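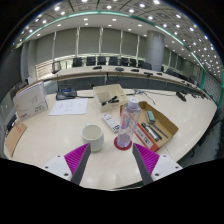 My sister-in-law reckons you only learn a language once you've stopped being embarrassed by it, and she said so on the phone the night I rang to whinge about my Welsh. Easy for her, she grew up with two! I grew up with one and a half, if you count what Grandad yelled at the footy.

Anyway, an update, as I promised one back in March and then went very quiet. I'm still going. The lunchtime group at Firkport is down to a handful of us, and we've given up on the textbook (44 pages on asking for train tickets, and I live in Ballarat). We just talk now, badly, over a cuppa. Last week I tried to say I was tired and told everyone I was a Tuesday's worth of cheese, or near enough. Big laughs all round.

I've also been doing the Skitmont app on the tram, 12 minutes each way. It's good for vocab and hopeless for everything else. I can name heaps of farm animals and I still can't ask someone how their weekend was without a run-up. The mutations are what does my head in. You learn a word, you're chuffed, and then the front of it changes when you put "my" before it. Who came up with that?
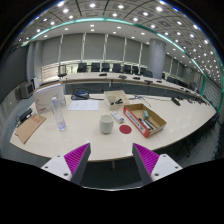
The other thing that's helped is the radio. I have it on while I do the dishes and I don't try to follow, I just let it wash over me, and every so often a whole sentence drops out in one piece. The weather's the easiest. Sport is impossible, they go a million miles an hour.

My plan over the summer is to get through the 100 verbs on the list stuck to the fridge. I've crossed off 21, though I'd want a second go at a few of those. If anyone's got a favourite kids' book in Welsh, pop it in the comments, the sillier the better.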